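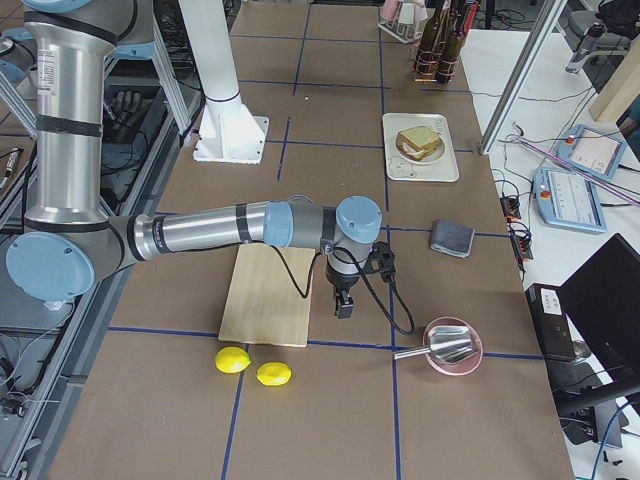
Forums > Days Out > Open Days and Demos > Osell robot open day, anyone else go?

marrowfat_jim
Went along to the Osell open day on Saturday with my lad and I'm still chewing it over. Twelve quid each to get in, which included a cup of tea and a go at steering one of the arms yourself (he loved it, I was hopeless!). We stood at the kitchen table demo for ages. The young woman running it was lovely and answered all his questions, even the daft ones.

tansy_b
We were in the 2 o'clock group! I liked that it was ordinary stuff, lemons and a sandwich, and none of that dancing you get on the telly. My mum wants one now. She does not have the room.

Pete from Horell
Sorry to be the grump but I thought it was slow. Painfully slow. My nan could have laid that table, cleared it and done the crossword. I drove 32 miles for that.

marrowfat_jim
Fair, it was slow. But they did say at the start they keep the speed right down with visitors in. I'd rather that than have it clout a seven year old.

Pete from Horell
Must have missed that bit, I was parking. Parking was dreadful, by the way.

ayala_c
Cristian Ayala here, I was on the door so blame me for the queue. We had 686 through over the day and we'd planned for a lot fewer. Pete, the overflow car park was open from 11 but the sign was facing the wrong way till lunch. Sorry!

tansy_b
Cristian, what's the blue tape on the table for? My son reckons it's a game board and won't be told otherwise.

ayala_c
It's so we can put things back in the same squares between goes. Tell him he can have it as a game board if he writes the rules.

Onis_fan
Did anyone do the Espinoza one last April? Bigger hall and a proper café, but you couldn't get anywhere near the machines. I preferred this.

Pete from Horell
Did Espinoza, yes. Better parking.

marrowfat_jim
Cristian, are you running it again? My lad has already told his whole class.

ayala_c
Hoping for the autumn, no date yet. I'll post in this section when we've got one.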